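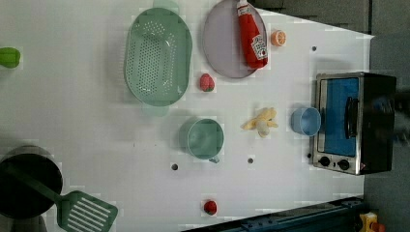

Paraskevi Stamatopoulos reckons the arm would be better off with a plain wooden block until the wrist is sorted, and she said so at the January meeting. Her point was that a block is the same shape every time, so when the arm misses you know it is the arm. Yaa Osei agreed with half of it. She has kept the block for calibration and moved everything else on to the toy kitchen set.

So the Lelbridge workshop table now has a colander, cups, a plate, a cooking pot with a slotted spatula in it, a small toaster oven and a quantity of pretend food. The banana has been the hardest of the food so far. Its peel strips flop outwards and the fingers tend to close on one of those and leave the rest behind. The strawberries are easier. The ketchup bottle is fine if the arm comes in across the middle and poor if it goes for the cap.

The build itself has changed a little. Yaa has swapped the old wrist bracket for one she printed at home, 9 mm thick, and the sag at full reach has gone. The new motor driver from Deligiannis runs cooler than the last one. The cable to the gripper still snags when the base turns left, and Paraskevi is making a longer loop for it.

The control software, which we are calling Evov for now, had its first long run this month. Out of 1000 attempts over several evenings it made 317 clean pick-ups. Most of the failures were on cups lying on their side - the arm goes for the rim and pushes the cup away. Opening the oven door has been tried 33 times and will be left alone until the cable is done.

The Trolodbridge group have asked to borrow the bracket drawings. They are in the blue folder by the lathe. Please put them back after copying.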